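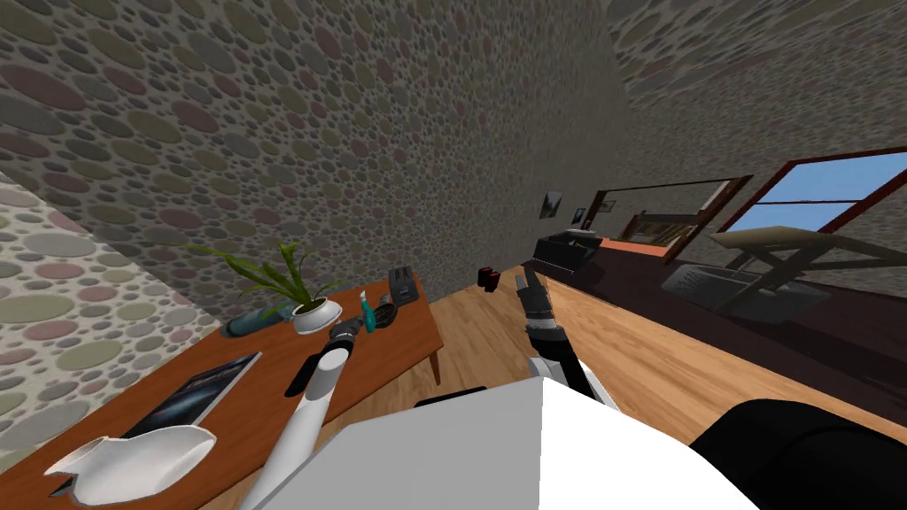 Call for participants: review panel for the Mindska two-arm simulation kit

Cedari is looking for paid reviewers to work through the pre-release build of Mindska, a software kit for rehearsing two-arm robot tasks in simulated rooms. The panel runs remotely. Applications close on Friday, March 26, 2021.

What Mindska is

Mindska is a desktop package. It contains a simulated two-arm robot, a set of furnished rooms, a control layer for keyboard or hand controllers, and a recorder that stores joint positions and camera views for each run. The robot has one gripper per arm, with two fingers on each. Rooms are fitted out with ordinary household and office things: a desk with a potted plant and a book on it, a pitcher, a stapler, a long counter. Wall and ceiling surfaces can be swapped between plain and patterned sets. The spotted set is switched on by default in the review build.

The kit is sold to teaching labs and small integrators who want to try out a task before booking time on hardware. It doesn't replace a safety assessment and we do not market it as one.

What reviewers will do

Each reviewer receives a licence, a task sheet and a log template. The sheet lists 70 tasks, graded by difficulty. Most are single-object moves (pick up, turn upright, set down in a marked area). The later ones need both arms, or need the base to be driven between the desk and the counter without the forearms touching either.

For every task you will record:

Number of attempts
Time to first success, if any
Which view you relied on, body or wrist
Any fault, with the recorder file attached

The wrist view deserves a separate note. It looks out over the gripper body and between the two fingers, and reviewers of the previous build, Zendden, found distance hard to judge when the arm was pointed at a wall and away from the furniture.

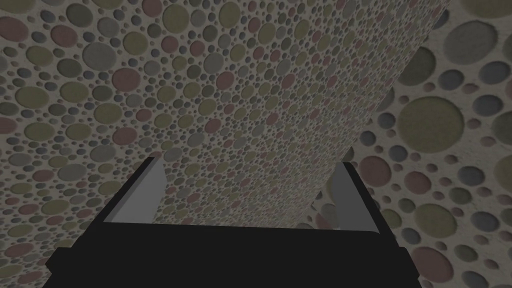
We have since changed the scale of the spots from one surface to the next, and we want to know if that helps an operator tell a near wall from a far one. Please log these cases even when the task itself went well. Zendden produced 183 fault reports, and a large share of them concerned this view.

Who should apply

You should have operated a robot arm before, real or simulated, for work or study. Programming is not needed, although the log template assumes you can find and rename files. You will need your own computer with a dedicated graphics card, and a connection good enough to upload recorder files at the end of each session. Hand controllers are useful but not required — please say in your application which input device you would use, as we want a mix.

Staff of Cedari and of Sabbagh, our distributor, may not take part.

Payment and terms

The fee is £1,105 for a completed task sheet and log. Reviewers who withdraw after the first half of the sheet are paid £200. Travel is not involved and no expenses are paid. You keep the licence until the end of August, after which it lapses unless bought.

Fault reports become the property of Cedari. Written opinions stay yours, and you may publish them once the product is on sale, favourable or otherwise. Until then a short confidentiality agreement applies.

How to apply

Send one page covering your experience with robot arms, your computer's specification and your input device. Mark it for the attention of Siamak Talebi, who runs the review panel, and use the contact form on the Cedari site with the subject line "Mindska panel". Do not attach videos or code. Shortlisted applicants will be asked to complete one task from the sheet, unpaid, using a time-limited copy of the software.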